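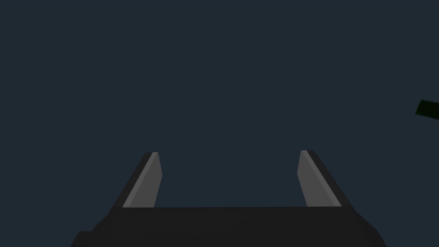 Gabinete de Imprensa da Fundação Bognár
Stesurport, 2021-05-05

A Fundação Bognár entrega em junho 56 bolsas a estudantes de teologia e de capelania hospitalar, pagas com a herança de um casal de paroquianos de Stesurport que, em vida, era conhecido sobretudo por discutir o preço das velas.

O testamento ocupa 2 páginas. A primeira trata do dinheiro; a segunda, mais comprida, proíbe placas, bustos, jantares de gala e qualquer hino composto para a ocasião. A Fundação recebeu 104 candidaturas, 41 delas de Irkasance, diocese que até agora respondia às nossas cartas com admirável serenidade, ou seja, nunca.
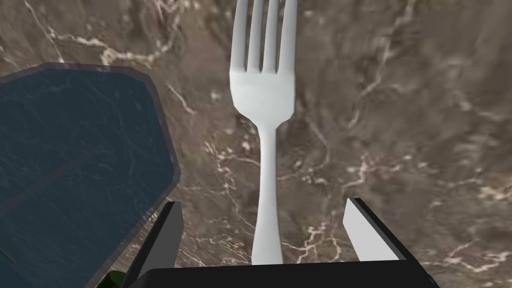 As bolsas cobrem propinas e alojamento durante o primeiro ano. Os livros ficam por conta do fundo Pledeck, criado para o restauro de um órgão que a paróquia acabou por vender – com o acordo dos doadores, convém dizer.

A entrega decorre no salão paroquial, sem discursos, por vontade expressa do casal. O bispo já confirmou presença e pediu dez minutos para uma breve saudação.

Contacto para a imprensa: secretaria da Fundação Bognár, Stesurport, dias úteis, de manhã.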